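### 3.2 发酵面糊的制备与煎制

试验所用籼米与去皮黑豆均由供应商 Kovinico 提供，同一批次，入库后于阴凉处密封保存。米与豆分别淘洗，分别浸泡，浸泡水不回收。参照 Ostrowski 与 Kaewsai 的前期工作，葫芦巴籽随豆一并浸泡，用量固定，不作为变量处理。浸泡结束后沥水，豆先磨，米后磨。豆浆须磨至细腻蓬松，米浆则保留轻微颗粒感，手捻可辨。两者合并后加盐，用手沿同一方向搅匀，装入带盖不锈钢桶。

发酵在恒温箱内进行，时长设 11 h 与 17 h 两个水平，其余条件一致。每一水平各做 2 个平行样。装桶时液面不超过桶高的一半，以免面糊上涨后溢出。发酵期间不开盖、不搅动。终点取样前，先用直尺自桶壁外侧读取液面高度，再以长柄勺从桶底翻起，混匀后测定 pH 与表观黏度。黏度计转子在两次读数之间用温水冲洗并擦干。

预试验在二月完成，当时室温偏低，未使用恒温箱，面糊上涨缓慢，所得数据仅用于确定加水量，不计入本文结果。加水量确定后，全部正式试验沿用同一料液比，煎制前不再补水。

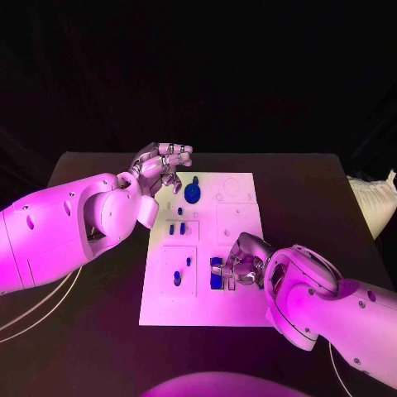
**图 3**

煎制采用 Flirar 平底铸铁鏊，直径足以容纳单张薄饼，四周留有余量。鏊面预热后以切开的洋葱蘸少量芝麻油擦拭一遍，随即舀入定量面糊，自中心向外螺旋推开。推开动作由同一名操作者完成（V. Venckus），以减小厚度差异。饼面气孔定型、边缘开始翘起时，沿边淋油，加盖至表面失去湿光，不翻面。出锅后置于金属网架上冷却，避免底部回潮。每张饼之间鏊面重新擦拭；若鏊面温度偏高，洒少许冷水降温，待水汽散尽后再舀入下一份。

气孔数量与分布按 Lapiņa 提出的分级图谱评定。该图谱原用于谷物类平煎饼，对含豆面糊同样适用，但其中最高一级在本试验中未出现，故统计时与次高级合并。硬度与咀嚼性由质构仪测定，探头取饼的中部，避开淋油处的焦脆边缘。焦脆边缘另行称重，占整张饼质量的比例列入附表。

感官评价共收回有效问卷 70 份。评价员来自合作食堂 Dutetti 的日常用餐者，均有食用此类薄饼的习惯。样品以随机编号呈送，搭配同一批次的椰子酸辣酱，酱料不参与评分。评价指标为色泽、酸味、底面脆度、内部松软度及总体接受度。样品出锅后立即呈送，搁置过久者弃去重做，因薄饼放凉后底面迅速回软，脆度评分会明显失真。

### 3.3 发酵时长的影响

随发酵时间延长，面糊 pH 下降，液面升高，两者变化方向与预期一致。较短时长的样品底面色泽偏浅，气孔细小而密；较长时长的样品气孔较大，局部连通，酸味评分上升。总体接受度在两个水平之间差异不显著，但评价员的意见较为分散：偏好酸味者多选择较长时长的样品，其余评价员则认为其酸味压过了豆香。

黏度方面，较长时长的面糊在推开时阻力较小，饼体偏薄，焦脆边缘所占比例随之增加。La 曾将类似现象归因于搅拌强度。本试验中搅拌方式保持不变，该解释难以成立，更可能与气泡含量及淀粉颗粒吸水程度有关。为检验这一点，我们将部分面糊静置排气后再行煎制，其推开阻力与未排气样品仍存在差别，可见气泡含量并非唯一因素。

需要指出的是，上述结果仅适用于籼米与去皮黑豆的组合。以碎米替代部分籼米时，米浆吸水更快，料液比需重新标定。Ozoliņš 牌炒米片曾作为添加物在预试验中使用，可使饼体更软，但底面脆度下降，后续未再采用。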